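The Refrigerator on the Second Floor
A Memorandum in Two Sections

To all occupants of the Lahlou Building, from the Office of Shared Rooms.

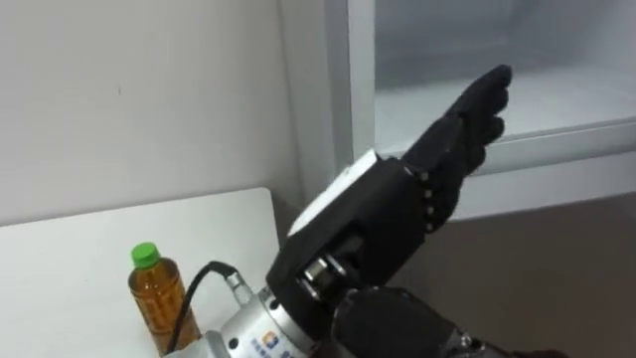 Section 1. Findings

It has come to the attention of this Office that the refrigerator on the second floor is being opened by persons who do not intend to remove anything from it. The door was observed to stand open for nearly 20 minutes in the course of one afternoon in April. When approached, the occupant of Room 2 stated that he was thinking.

The Office wishes to be clear that thinking is permitted in the shared kitchen. Chairs were purchased from Hovetti for this purpose at a cost of 800, and they remain available.

The Office has also reviewed the matter of the tea. A bottle of tea with a green cap has been left on the white table on several occasions, within easy reach of the refrigerator, and then claimed by two departments. Wendix Accounts maintains that the bottle was placed there by its own staff. Delix Records has submitted a statement of 500 words to the contrary, with an appendix. Neither department has been seen to drink it.

Section 2. Measures

Effective at once, all bottles shall bear the name of the owner. Bottles without a name shall pass into the care of the Office at six in the evening.

The refrigerator door shall be opened only after a decision has been reached. Occupants who change their minds must close the door before doing so.

Questions may be addressed in writing to the undersigned.

Hywel Gethin
Office of Shared Rooms

Addendum, entered by hand at ten past six

I went up to collect the tea. The building was quiet and the heating had gone off. I opened the refrigerator to put the bottle inside and found that I had not decided on a shelf.

I stood there for some time. The light was pleasant - my mother had one with the same light, and she used to let me stand in front of it in the summer until she had counted to 20.

The bottle is on the middle shelf. I have written both departments on the label. The fine for the door has been entered against my own name, and I ask that it be collected in the usual way.

H.G.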